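We use cookies to remember your basket and to see which pages people read. By carrying on you agree to this. Accept | Manage settings

About us

Hello, and thank you for stopping to read this page, which has grown rather longer over the years than any of us meant it to.

Zestel is a clothes mending and alterations workshop on the high street in Plunstead, two doors up from the bakery. We take up hems, turn collars, replace zips, patch elbows and let out waistbands, and we will have a go at most other things if you bring them in and let us have a proper look first.

The workshop was started by Urmila Sengar, who learned to sew from her aunt and spent a good many years altering wedding clothes before she took on the lease. The first winter was quiet, to put it kindly. Then a local school asked whether we could mend its choir robes, all 51 of them, and word went round the parents, and by July we had a queue on the stairs. Last year we finished 1427 repairs, of which 843 were trousers – we do seem to be a town that is hard on its knees.

There are more of us now, and we still work in much the same way. You bring your things in, we talk through what you would like, and you get a price before anyone picks up a needle. Everything stays folded with its own ticket until its turn comes.

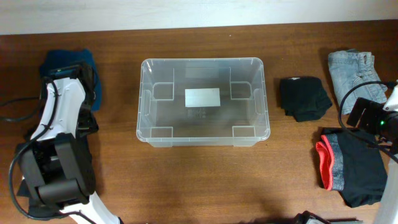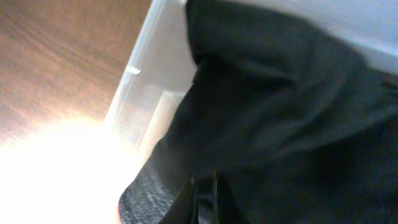

Clear plastic and warm brown wood, Plunstead

We buy most of our thread and buttons from Chaudhary, a family shop that has put up with our odd requests for years (a single green toggle, once, to match a duffel coat older than its owner). If we can't match a button exactly we will tell you, and we often suggest moving a good one up from the bottom of the garment, where a near match won't be noticed.

On the first floor we run Omus, our evening sewing class for beginners. It is a small group and a friendly one, and you don't need your own machine. People come to learn how to sew on a button and quite often stay on to make curtains, which pleases us no end! The next course starts on 28th April and lasts eight weeks.

Most repairs take 2 weeks. If you need something sooner, for an interview or a funeral or a holiday you had forgotten was coming, please do ask, and we will fit you in if we possibly can. The kettle is usually on.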